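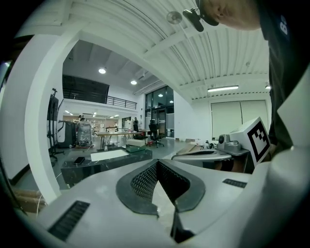 Doina Ionescu says a low table will fill up by the evening whatever you do, so you may as well decide beforehand what is allowed on it. Hers has a black marble-patterned top, and her list is short: a phone, a sheet of paper, and a box or two on their way to somewhere else.

"The paper is for jobs," she says. "If I think of something while I'm sitting down, I write it on the paper. If I go and do it straight away I end up with four things half done."

The boxes are the green one and the white one, kept towards the back. She puts small things in them that belong in other rooms and carries them round once a day, usually before supper. She used to have a large basket for this, bought at Plesness, but it was so deep that things stayed at the bottom for months. She once found a February electricity bill in it in the summer.

2 comments 359 shares

Search Type and press enter

We talked mostly about the floor, which is what people in Irness ask her about. She has lived with stone for nine years. Before that she had carpet, and she doesn't miss it, though she admits the first winter was hard on the feet.

"You learn to wear something," she says. "My mother wore outdoor shoes in the house all her life and I never thought about it until I had a floor that showed every mark."

She sweeps every morning with a soft broom and mops twice a week with warm water and a little Hunia stone soap. She doesn't use vinegar. A cousin did, on a floor from the same supplier, Tănase, and it left dull patches by the door that had to be polished out. The bill came to 3,161 lei.

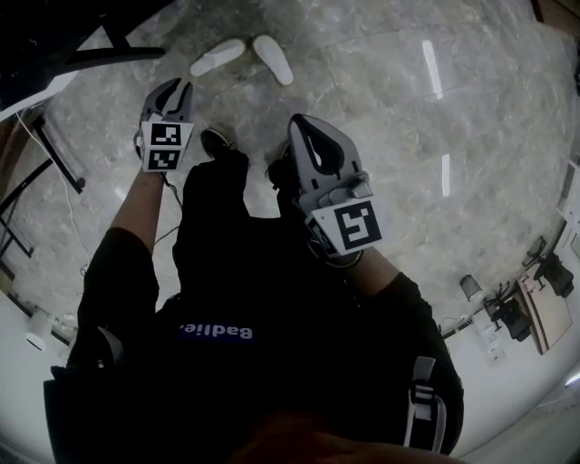
Grey is the easiest colour to live with, in her view. The pale veins hide dust and the darker parts hide most of the rest, but water marks will show if the mop is too wet. She wrings it out, does a strip, and goes back over it with a dry cloth when she has the patience.

Slippers stay on the floor, out in the open. Hers are white, and I asked whether that was a mistake.

"No, white is good. When the soles go grey I know I have been lazy with the broom. Then I wash them and start again."

She tried a rack for them, and later a lidded bench that cost over 49 euros. People left their slippers next to the bench, so she gave it to her sister, who keeps potatoes in it.

I asked what she would change if she were doing the room again. She thought about it and said she would have a second socket put in near the table, because at the moment the phone has to be charged in the kitchen. She would keep the floor. She isn't sure about the table, as black shows crumbs, but it wipes clean and she has got used to the height.

Published 2024-08-20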